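Books & Publishing > New and forthcoming

Etenesh Worku's photo book, anyone ordered it?

pagecorner
The Clonness council leader's book has been announced. It's called Seven Winters and it's mostly photographs of her time in office with captions she wrote herself. Bickerstaff are publishing it in February. 233 pages, hardback, no paperback planned as far as I can see. I've ordered one from the shop on Stendlow Road but I'd like to know if anyone has seen an advance copy.

tollgate
Haven't seen one. Is it the same Bickerstaff that did the local railway books? They used to be good on paper quality and poor on proofreading.

pagecorner
Same firm, new owners. Damir Berisha runs it now. He was her press officer for the first two years, which people may or may not care about.

M_Gilhooly
I care about it. A politician's former press officer publishing her book of pictures of herself is an advert with a price on it. I wouldn't pay for it and I don't think the library should either.

tollgate
The library buys one copy of anything local. It bought the last leader's memoir and that was dreadful.

M_Gilhooly
It was, but he had to find a publisher who didn't already know him.

inkandglue
I do binding and repair work so my interest is a bit different. I had a look at a dummy copy last month. It's section sewn, with proper boards and a ribbon. The paper is a matt coated stock and the black and white pictures sit well on it. The colour ones are flatter than I'd like. I handled it at a table and went through it twice.

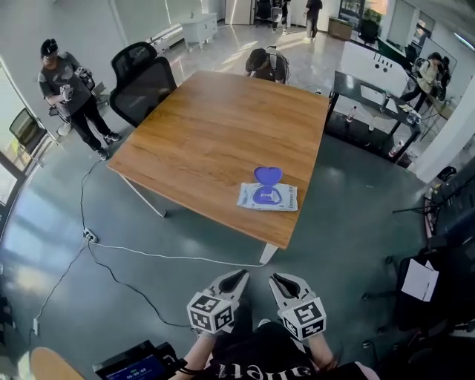
The captions run under each picture in a small sans serif and some of them are long, half a page in places. The margins are tight towards the spine, so on the double page spreads you lose a strip down the middle. The flood pictures suffer most from that. I'd have gone for a wider format and fewer pages.

pagecorner
Thanks, that's useful. Are the captions any good? The announcement quoted two and they read like speeches.

inkandglue
The early ones do. The ones about the flood and the school closures are better, shorter sentences and she says who disagreed with her. I didn't read all of them.

quayside_reader
Who took the photographs? The announcement doesn't say.

pagecorner
Eimear Gilmartin took most of them. She was on the council's staff until the budget was cut. The rest are from the newspaper.

M_Gilhooly
So the council paid for most of the photographs. Does the council get anything back?

quayside_reader
That's a fair question. Normally an employer owns what staff photographers take at work, unless the contract says something else. The council would have to license them to Bickerstaff. It might be a small fee or it might be nothing.

tollgate
Siobhán Nic Aodha asked about this at the January meeting. The answer was that there is a licence and the fee is confidential. She wasn't pleased and said so.

M_Gilhooly
Public pictures, private fee. There you go.

pagecorner
I don't like the fee being confidential either, but I still want the book. There isn't another record of those years. The newspaper's own archive is behind a login and half the pictures don't load.

M_Gilhooly
Then the record should come from someone other than the person in it.

Wei_ML
Man-lok Wei here. I edited the text, so read this with that in mind. She wrote every caption. I cut them and asked for dates where there weren't any. Two captions came out because we couldn't confirm who was in the picture. Nobody from the council saw the proofs. I can't talk about the licence because I've never seen it.

quayside_reader
Good of you to post. Is there an index? Picture books never have one and I always want one.

Wei_ML
There is, names and places only. It was the last thing to be done and it's set in two columns at the back. If you find a mistake in it please write to the publisher and it'll be put right if there's a reprint.

inkandglue
Going back to the binding, someone messaged me to ask about the ribbon. It's glued at the head under the spine lining, so it should hold.
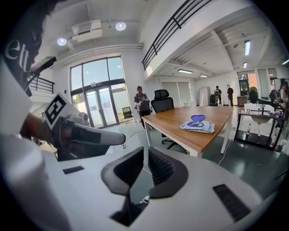 Both hands in use.

tollgate
What's the price? I've seen two different ones.

pagecorner
The shop is taking orders at the lower one. The higher one is the signed edition, which comes in a slipcase.

inkandglue
I haven't seen the slipcase. The dummy didn't have one.

Serum
I'm with M_Gilhooly on the principle but I'll borrow the library copy when it comes in. Has anybody asked them whether it's on order?

tollgate
I asked at the desk this morning. It's on order, one copy, and there are already seven people on the waiting list.

M_Gilhooly
Put me down as the eighth, then. I'd like to see those flood captions before I say any more about them.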